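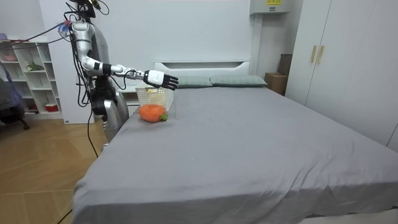 Why does a hotel sell more rooms than it has? Because a few guests fail to show up nearly every night, and a bed that sits empty tonight can't be sold tomorrow.

Search this site Search Go

Intro to Hospitality, Unit 4: Overbooking

OK, so this is the unit people argue with me about! I spent years on the front desk at the Bollivero in Pristville before I started teaching, and I've been on the wrong side of that desk at midnight, so I get it.

Start with the word "perishable." A can of soup waits on the shelf. A room night doesn't. When the night audit closes, whatever you didn't sell is gone, and you still paid for the heat and the staff.

Now the sums. Say the house is full on paper and you expect 4 no-shows. If you oversell by 4 and all of them stay away, great. If only 2 stay away, you've got 2 guests with a confirmation and no room (we call that "walking" a guest). You pay for their room at another hotel, plus the cab, plus a phone call home if they want one.

For the homework, use the Gumora Inn sheet. It had 3,427 reservations over the season and I've marked the no-shows by month. Look hard at December. Holiday guests cancel early or they come, so the pattern you see in the other months falls apart, and lots of students miss it.

Things I want you to bring to class:
- your oversell number for a plain weeknight
- your number for a holiday week
- what you'd say, out loud, to a guest you have to walk

Please don't write "I'm sorry for any inconvenience" for that last one. I've said it 18 times in one shift and it never helped.

Reading: the Kruger packet, first half only. Skip the part on airlines, we'll get there.

Comments

deskclerk_nights: Does the cab count as part of the walk cost on the sheet?

Reply from instructor: Yep, put it in.

mapleroom: I got a lower number for December than for the weeknight, is that okay?

Related
Unit 3: Setting the Room Rate
Unit 5: Group Blocks and Deposits
How to Read a Night Audit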